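Borkura room-service robot program

The Borkura program is a workplace automation project run by the hotel group Martinelli at its Trarwood property, a 167-room hotel. It uses mobile robots with arms and two-finger grippers for part of the work normally done by room attendants. The program began as a study in simulation and was later moved to a limited number of guest floors. It is known mostly for its effect on job duties in the housekeeping department, which has been described in several trade publications.

Background

Martinelli started looking at automation after a long period of high turnover among its room attendants. An internal review written by Edeltraud Camenzind, then head of operations, listed the tasks that staff found most tiring. Pushing carts through heavy doors, bending to wipe low tables and repeated reaching across vanity counters were near the top. The review recommended against buying cleaning machines for corridors, as the hotel already had them, and proposed work inside the guest rooms instead.

The software firm Aneck was hired to build the control system. Its lead engineer on the project was Vilgot Midtbø.

Simulation work

Before any robot entered the hotel, tasks were rehearsed in computer-rendered interiors. These included doors, tables, wall-mounted televisions, and counters with sinks set into them. Doors took up most of the early effort. A robot has to find the handle or knob, place its fingers near it, and keep its body clear of both the door and the furniture nearby.

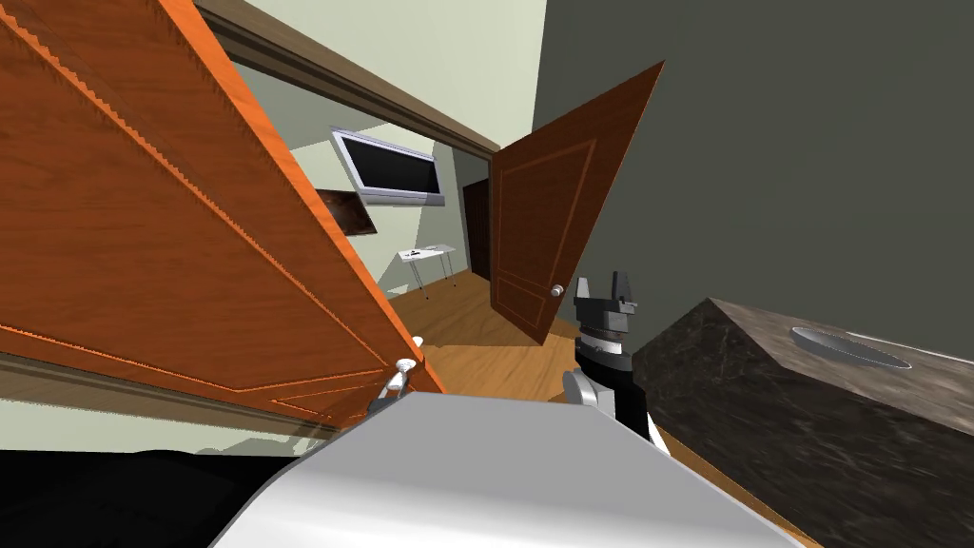

Aneck logged 2000 door trials in simulation. Narrow passages between a doorway and a counter were the hardest, and the engineers changed the approach path several times. Room attendants were invited to review recordings of the trials. Divya Kaimal, a floor supervisor, pointed out that staff rarely leave a door half open while working, and her notes led to a rule that the robot must either open a door fully or leave it alone. The rule is still in use.

Changes to jobs

The robots did not take over whole rooms. They were assigned door opening, moving light items and a first pass over flat surfaces. Attendants kept bed making, bathrooms and the final check. Under the original plan each robot worked with one attendant, but this was dropped when attendants reported spending too much of the shift waiting. Since then one robot has served a group of rooms, and the attendants follow behind at their own pace.

A new position, room systems attendant, was created in November of the first year. It was filled from within the department, with 11 employees completing the training. They learned to stop and restart a robot, to read its error messages, and to mark a piece of furniture as off limits. Wood surfaces with inlaid borders and straight edges were a frequent subject in the training, as guests notice scratches on them quickly.
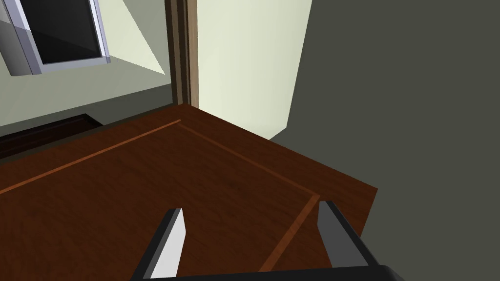 Pay for the new position was set one grade higher than that of a regular room attendant. The union representative, Amedeo Caputo, supported the higher grade but objected to the use of robot logs to measure how fast people worked. An agreement signed in May 2020 barred the company from using the logs in performance reviews.

Reception

Opinions among staff have been mixed. Attendants have reported less strain in the shoulders and wrists. Some have also said that the work is lonelier — two people used to share a large room, and now one person often finishes it alone. Amedeo Dal Bello, who studied the program for a labor research group, wrote that the physical load had gone down while the amount of checking and reporting had gone up.

See also

Service robot
Housekeeping
Job design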